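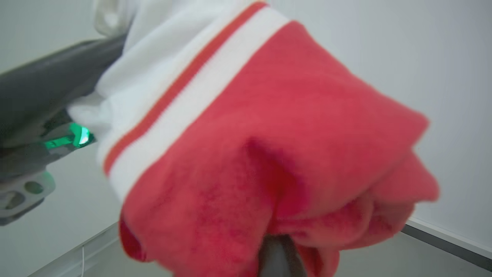
Tamsin Baptiste wrote in under the last laundry post to say that her fleeces come off the shelf looking worse than they went on, with a hard line across the chest and the pile lying in two directions, and that she had more or less given up and moved to hangers. She asked whether there was a way of folding them that didn't do this, and whether the washing had anything to do with it.

The washing has a lot to do with it. I'll take the two parts in order and then get to the shelf, where most of my own trouble was.

## Washing

The red and white one is the awkward case in our house. The body is bright red pile. The white part is smooth, and between them runs a wide white band with a thin red-orange stripe along it. So there are two surfaces and two colours in one garment, and any method has to suit the weaker of them. For dirt that is the white. For heat and rubbing it is the red.

Current practice:

- Inside out, every zip closed, drawcords tied off.
- Cold, gentle cycle, spin at 600.
- Liquid detergent, half the dose on the cap. Powder sits in pile and takes a second rinse to shift.
- No softener.
- No towels in the same load. Towels shed, and fleece collects.

The spin speed was the biggest single change. I used to run everything at the machine's default, and the thick pieces came out with creases set in wherever they had been pressed against the drum. At the lower speed they come out heavier with water and take longer to dry, but the creases are soft and mostly fall out on the airer. If you dry indoors in a damp climate you may decide the trade isn't worth it. We have a laundry with a window and a fan.

On colour: I wash red with red for the first several washes of anything new, and a mixed red and white garment goes in by itself with a colour catcher. After that it joins the ordinary load. I check the white trim while it is still wet, under the laundry light, because a faint pink is much easier to rinse out at that stage than after drying. If there is any pink, it goes straight back in cold with more detergent. Don't put it near a heater first.

White trim that has gone grey at the edges is a separate problem and usually comes down to skin oil. A little dish soap worked in with a fingertip, left for 20 minutes, then a normal wash. I keep the soap on the white side of the seam. It wouldn't hurt the red, but rubbing does, and it's hard to work soap into one without rubbing the other.

## Drying

Flat or over two rails. One rail gives you a line across the middle, and that may well be Tamsin's chest line, depending on her airer. I lay the body across two adjacent rails so the weight is shared, and hang the sleeves down outside. It takes up space. In winter that means one fleece per airer level and a bit of shuffling.

Our airer is a Remer, the folding type with wings. The wings sag under anything heavy, so fleeces go on the centre section and shirts go on the wings. The plastic end caps came off in the first year and I have replaced them with short lengths of irrigation tube, a better fit than the originals.

I don't tumble dry them. I did once on low, with an old navy one, and the cuffs went hard. It may have been the dryer and it may have been age. I haven't repeated it to find out.

Before folding, the pile wants to be lifted. Shake it hard twice from the shoulders, then turn it and shake it twice from the hem. A clothes brush with soft bristles helps on the flattened parts: elbows, the lower back, wherever a bag strap sits. Brush one way only. Short strokes.

## Folding

A crumpled fleece hides its own edges. The folds are thick, the collar rolls under, and it is easy to pick up what you think is a shoulder and find you have a handful of side seam. I find the border between colours useful for this. On a garment with a contrast band, the band tells you where you are, and if it's running at a slant when the thing is supposed to be flat, the body is twisted underneath.

The sequence I use:

1. Lay it face down on a table or bed. A bed is fine for size but too soft to press the air out.
2. Find both shoulder seams and pull them apart until the back is flat. Do this before touching the sleeves.
3. Smooth from the centre outwards with the flat of the hand. Don't drag, or the pile catches and the layers shift against each other.
4. Fold one side in, a third of the width, sleeve and all. Turn the sleeve down so it runs parallel to the edge.
5. Repeat on the other side. The sleeves should lie beside each other. If they overlap you get a ridge down the back.
6. Bring the hem up, first to the middle and then to the collar.
7. Turn it over and press gently with both forearms.

With two people, step 2 takes a couple of seconds. With one it is the slow part, especially on the thick ones, which want to bunch back into a heap as soon as you let go of a corner. I weigh down the first shoulder with whatever is nearest, generally the tin we keep pegs in.

The hard chest line comes from folding in half at the middle. Thirds move the creases to the sides, where they sit under the arms when worn. The horizontal fold is unavoidable, but it matters less if the stack on top isn't heavy.

Which colour faces out is a matter of taste up to a point. I put the red outside and the white inside. White on an outer fold picks up dust from the shelf edge, and then you're washing a clean garment. The exception is when the white section is at the shoulders, as it often is on these, and then you can't hide it without an extra fold. I'd leave it showing and save the extra crease.

## Storage

I had a spreadsheet for this at one stage, and I'm leaving it out. The short version is that height is the problem. Fleece compresses under its own weight and the bottom one in a tall pile comes out like felt. Our limit is now 5 to a stack. Heavier ones go at the bottom, and the one worn most often goes on top so that the pile isn't being pulled apart every morning.

The shelves are a Werkia unit we bought second-hand. The spacing was wrong for folded fleece, too tall for one stack and too short for another shelf between, so I added a half shelf on brackets. It is held by 2 screws a side and hasn't moved. The edges were rough enough to snag knitwear and I went over them with fine paper and then a candle stub.

Vacuum bags: no. I tried the Rana ones over a summer for the whole winter drawer. They do reduce the volume as promised, and everything in them came out flat and stayed flat through two washes. For duvets I still use them. For pile fabrics I've gone back to a cotton pillowcase, closed with a knot, on the top shelf. Packing happens in May where most of you are reading this from; here in the south that's when everything comes down again, so reverse the months to suit.

Hangers, to answer the last bit of Tamsin's message, are fine for lighter fleeces if the shoulders are wide. Wire ones leave points. A thick one on a hanger will lengthen over a season, mostly in the body, and any stripe or band across it will start to dip in the middle. I have seen this on a garment of my own, and washing didn't bring it back.

## Pilling

I keep being asked about this, so briefly. Pills form where pile rubs on something: seat belts, bag straps, the underside of your own sleeve. A battery shaver takes them off. It also takes off a little good pile each time, so I do it once at the end of the season with the garment lying flat on a board. Keep the shaver away from the seam between the two fabrics. The smooth side sits lower than the pile and the guard tips over the step and cuts into the edge. I've nicked one band this way, and the repair shop in Cistmont could only stitch it down.

Wool next. I still have the drawer to empty before I can write it up, and the cedar blocks in there have lost their smell, so that'll need sorting as well.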